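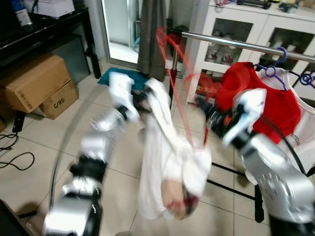
Two-arm handling of a white cloth next to the drying rack.

Bimanual hanging policy: success rate drops when wrist views are added

I am trying to reproduce the Lüthi baseline for putting garments on hangers. The training set is 2,519 teleoperated episodes. With the head view alone the policy completes 47 percent of trials. With both wrist views added it does worse, mostly at the grasp on the pile. Same learning rate, same action chunk length. Is this a known effect?

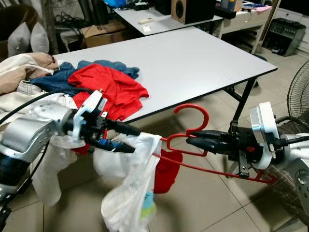 Each trial starts with clothes in a heap on the table and ends with one garment on a hanger. Resets are done by hand and the order of the clothes is random.

Posted by hendstead_lab

Nasrin Sadeghi
Check time alignment first. We had the same drop on the Jorkthorpe data, and the wrist streams lagged the joint states by 2 frames. During a fast approach the background smears and the lag is hard to spot by eye.
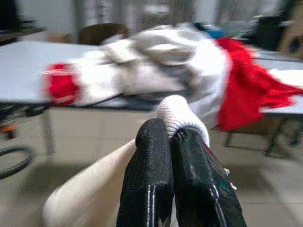

Cross-correlate optical flow from each wrist view with end-effector speed, then shift the stream to the peak. Retrain from scratch – fine-tuning the old checkpoint kept the bad grasp timing. Also report grasp and insertion separately. A single success number hides which stage fails.

stustalura
Try dropout on the wrist views, worked for me. Did not test it on hangers though, only towels.
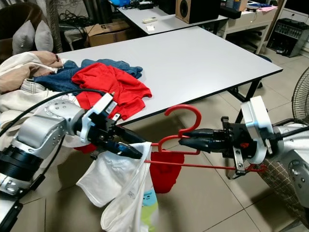

White garment in one gripper, red hanger in the other.

hendstead_lab
Lag confirmed on the left wrist only. Retraining until Thursday.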